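Sandwich Assembly as a Layout Problem
Project report, Kitchen Workflows module
Riku Hayashi, Haiyan Xue, Kayode Balogun

1. Where the idea came from

Our first proposal was a study of the campus burger counter at lunch. The counter manager read it, asked whether we would be standing in the way, and on learning that we would, said no. So we built our own counter on a lab bench and stocked it with play food, which has the advantage of never going off and the disadvantage that everybody who walks past picks up a bun and pretends to eat it.

The question stayed the same. When a person puts together a burger from separate ingredients, how much does the arrangement of those ingredients matter, and can a bad arrangement be rescued by practice?

2. Setup

The work surface was a flat white tray. Ingredients that come in multiples were kept in containers beside it, and we tried storing them both flat in a pile and upright in a row. Piles look tidy and take up less bench. They also mean that you always get the top one, whether you wanted it or not, and that the second one frequently comes along for company.

Upright storage was Haiyan's suggestion, borrowed from the way she files records. Riku objected that food is not filed. We tested it anyway, and the row went into the final layout for the patties.

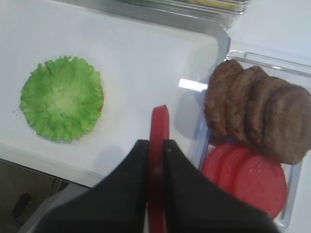
Figure 1. Lettuce on the tray, a red slice held on edge, and patties standing in their clear container.

The lettuce gave us more trouble than anything else on the bench. Its ruffled edge hides where the middle is, so people put it down off-center and then spend time nudging it. The slices were the opposite: easy to place, annoying to pick up when they lay flat. Held on edge they need a turn before they can go down, and a rushed turn is how a slice ends up on the floor.

3. Procedure

We ran 135 assemblies over the term, starting in September. Each one began with a cleared tray and ended when the top bun was on and the person let go. Kayode kept the stopwatch. Riku kept the stopwatch for one Friday afternoon while Kayode was at the dentist, and we have left those runs out of the timing results for reasons both of them have agreed not to discuss.

Of the total, 76 assemblies used the final layout. The rest were spread over earlier arrangements, including one in which the buns were behind the person's back. That was meant as a worst case and performed like one.

4. What we found

Layout mattered most for beginners. First-timers with the patties in a pile lost up to six seconds separating two that had been lifted together. With the row, the same mistake was less common, though the last patty tended to slide down flat once its neighbors were gone — a small propped block would probably cure it.

Practiced people cared much less. Haiyan was nearly as quick with the pile as with the row, a result she finds personally disappointing.

We also expected that putting the lettuce closest to the hand would help. It made no difference we could measure. People slowed down over the lettuce wherever it was.

5. Limits

Play food does not drip, tear or stick to itself with ketchup. Our timings say little about a real counter, where half the job is wiping. We would like to repeat the last round with real ingredients, and our supervisor, Aurelia Anghel, would like us to do that in a different room.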